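Sandberg house, prep for letting -- notebook
Dec 17, 2014

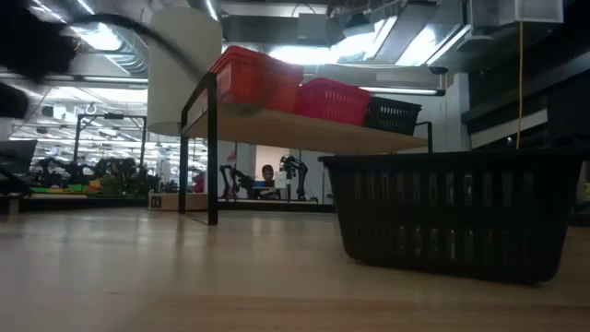 Second visit to the Sandberg place. Took the laser measure this time and redid the ground floor, as the old particulars didn't agree with the plan. Back reception is 17 ft at the longest point, into the bay. The particulars gave it without the bay, so the two figures were never going to match. Have marked both on the plan and will quote the longer one with "into bay" after it.

Kitchen measures as stated. Utility was missing from the plan altogether, drawn in by hand, needs doing properly before it goes to Plamach for printing.

Viewings so far: 7, all through the Graretti listing, none from the board outside. Two asked about parking and one about the boiler. Chandrasekhar Warrier has the boiler paperwork and will scan it. Last service was March, so it has a few months to run. Gas certificate is a separate thing and I can't find it in the folder. Ask the owner.

Damp meter on the party wall in the small bedroom: 20 at skirting height, 20 again at waist height. Same meter on the opposite wall gave a lower figure but I didn't write it down, so that has to be done again. No staining that I could see. The paint is fairly new there, which doesn't help. Would like to look at the gutter on that side before saying anything to the owner -- ladder needed, and not in this wind.

Inventory template. Tried the Clolico one on the two upstairs rooms. It wants a condition grade for every item and the grades run A to F with no notes saying what a C is. Chandrasekhar and I graded the same wardrobe separately and came out two letters apart. Went back to our own sheet for the landing and bathroom: item, condition in words, photo reference. Slower to type up but at least we agree on it. Will keep the Clolico room order, that part works.

Meter readings taken, on the inside cover of the folder. Electric meter is in the cupboard under the stairs, behind a panel that lifts off. Stopcock under the kitchen sink, stiff, turns with both hands.

Keys: front door two sets, back door one. Window locks upstairs all take the same key, downstairs ones don't. Tagged what we have. Need another back door key cut before anyone moves in.

To do
Plan redrawn with utility
Gas certificate
Meter on opposite wall, write it down
Gutter
Back door key
Ask Graretti to change the lead photo, it still has the old fence in it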